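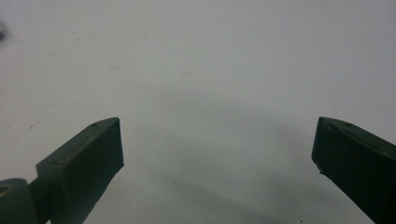 PLALPORT, 6/11/18 — A wellness company that sells breathing and slow-movement classes says its new eight-week course can cut everyday stress in half. The evidence it offers for that is a survey of its own customers.

Berkimus, which runs classes in rented halls and at two studios of its own, opened enrollment for the course this month under the name Uleck. The price is $3000 for the full eight weeks, or $2528 for people who pay in advance and give up the right to a refund. Students meet twice a week for standing exercises, guided breathing and what the company calls "settling," a period of lying on a mat with the lights down.

None of that is unusual, and plenty of people in town already do something like it for a good deal less. What sets Uleck apart is the claim printed on the first page of the brochure, that graduates "experience half the stress they arrived with." The same line appears on the company's website, with a small star next to it. The star leads to a sentence saying that results are based on participant feedback.

Asked for the feedback, Berkimus sent a two-page summary. It says the company mailed a questionnaire to 1000 people who had taken earlier versions of the course. It does not say how many wrote back. Those who did were asked to rate their stress now, on a scale of one to ten, and then to rate from memory how stressed they had been before they signed up. The "half" comes from comparing the two averages.

There was no comparison group, and no one was asked anything before the first class. People who dropped out were left off the mailing list, the summary says, "as they had not received the full benefit."

Soledad Barrientos, who taught statistics to nursing students before she retired and now attends a free tai chi group in Carrasco, read the summary at this reporter's request.

"If you ask people who finished something expensive whether it helped, a lot of them will say yes," she said. "Maybe it did help. This doesn't tell you. You would want to ask them on the way in, and you would want to ask some people who spent those eight weeks doing something else."

Barrientos said she has no quarrel with the exercises. Her knees feel better on the days she does hers, she said, and she sleeps well afterward. "But I couldn't put a number on it, and I'd be suspicious of anyone who did."

In a written reply to questions, Berkimus said its method "draws on traditions that have been trusted for centuries" and that it "does not believe wellbeing can be reduced to laboratory figures." It did not say why, in that case, it had put a figure on the brochure. The company also declined to say who wrote the questionnaire, or whether that person works for Berkimus.

A follow-up question about teacher training got a fuller answer. Uleck instructors complete a course that lasts 3 weekends and are then certified, by Berkimus. The brochure describes them as "accredited masters." The company confirmed that no outside body does the accrediting, and said it was "in conversation" with one. It would not name it.

The refund terms may matter more to most buyers. Students who pay the full price can get their money back up to the second class. After that they are offered credit toward another Berkimus course, good for a year. Under the discounted plan there is no refund at any point, including for illness, although the enrollment form asks students to confirm that they are "physically and emotionally ready" for the work. The form also has students agree that their comments may be used in advertising. There is a box to opt out — it is on the back.

The brochure lists several conditions that the course "may support," among them poor sleep, back pain and high blood pressure. A line at the bottom tells readers to keep taking any medicine they have been prescribed and to speak with a doctor first. Berkimus said the list was put together from things students had mentioned in class.

The company has made large promises before. In August it advertised a one-day breathing workshop as "the last stress class you will ever need." Graduates of that workshop have since been mailed an invitation to join Uleck.

Berkimus said it plans to carry out a second survey once the first group finishes. Asked whether students would fill out a form before their opening class this time, the company said the details had not been decided. Enrollment remains open.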